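Itent opens Borkia workshop where robots are taught by hand

Robotics firm Itent has opened a workshop in Borkia where staff teach robot arms everyday jobs by guiding them through the movements, with no programming of each step.

The site began work in August and has so far recorded 2,162 demonstrations, the company said. Most involve picking up, turning or putting down common household items such as books, cups and folded cloths.

Operators work in one of two ways. In the first, they take hold of the arm and move it through the task. In the second, they steer it from a short distance with a hand-held controller, watching what the gripper is doing as they go. Each run is saved along with the view from a small camera near the gripper, and the recordings are later used to train the software that will drive the arm by itself.

Abdelghani Tawfik, who manages the workshop, said a new operator usually needs 100 practice runs before their recordings are kept.

"The first ones are jerky," he said. "People rush, then they stop and think, and the robot learns the stopping as well. We ask them to go slowly and keep moving."

Books are among the harder items, he added. A closed book lying flat gives the fingers very little to hold – operators often have to slide it to the edge of the table first.

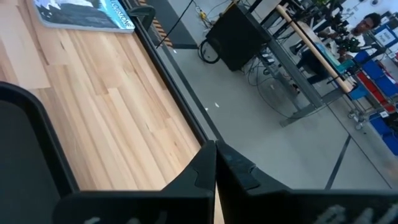

The gripper's view of the table at the Borkia workshop, with a book lying at the top left.

Itent will share the recordings with Clinau, which makes lifting aids for people with weak hands and is paying for part of the work. A second site, at Alaoui, is planned once the first set of tasks is complete. Tawfik said training for operators there would follow the same pattern.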